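Teaching by remote control near a sink - view from the gripper is useless?
Posted in August by Mehrangiz Ahmadpour
Last updated 9:15 pm

Trying to record demos of a kitchen job by remote control. Arm needs to pick up small bowls from the sink and put them on the counter. I drive it from another room with a hand controller, watching two views, one from head height and one from the wrist. Head view is fine, I can see faucet, water, bowls. Wrist view I can hardly make sense of when the arm is over anything shiny. Both from the same session:
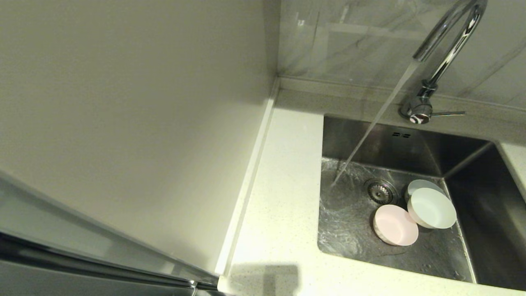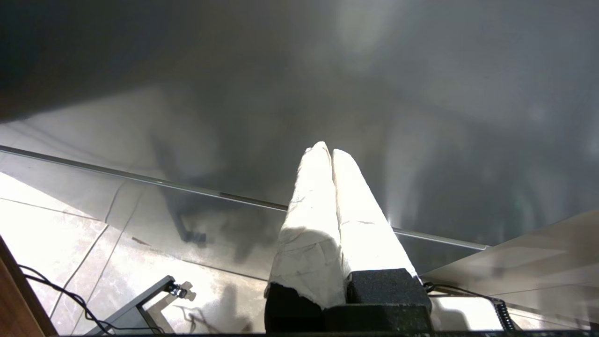

What I've got so far and what I need help with

Software is Zemix, controller is an Illey. Recorded 15 runs, kept 7. The rest I either bumped the rim of the sink or sat there too long trying to work out which way was up. Questions really:

Should I leave the water running while I record, or turn it off? The real job would have it on.
Is there any point recording the wrist view if I can't drive from it myself?
Would I be better off moving the arm by hand for this one?

Not in a huge hurry but would like to get it right before I do a big batch. Thanks

Rommel Layug

Ok, did a lot of this last year with cups, so take it for what its worth.

Record the wrist view. Always. You drive from the head view, fine, but the last little bit before the fingers close is where the head view lets you down, and whatever you train later can use both. You not liking it doesn't mean its no good.

Water - start with it off. Get up to 9 clean runs of one bowl, same bowl, same spot. Then on. If the bowls are bunched together like in your first picture, go for whichever one has a free edge and don't try to squeeze in between them. I'd spread them out for the early runs anyway.

The hesitating matters more than the bumps. If you sit still for ages in the middle of a run, it can learn to sit still too. Either cut the pauses or practice the move 3 times with recording off and then go. Second one worked better for me.

Also your fingers are wrapped in something white. If that gets soaked it will probably slip and shift on you. Check it between runs, and if you change the wrap make a note of which runs came after.

Fahmy

by hand is way easier, just grab the arm and move it. did mine that way in one evening. only thing is your own hands end up in the video

Zisby

Depends on the arm, some are really stiff to push. And hands in the video is a real problem if you're training from the pictures, I had to throw a whole set out. For a sink I'd stay on remote and slow the controller down for the last bit of the reach. Illey has a speed setting in the menu, forget what its called. Turn it down and try agian.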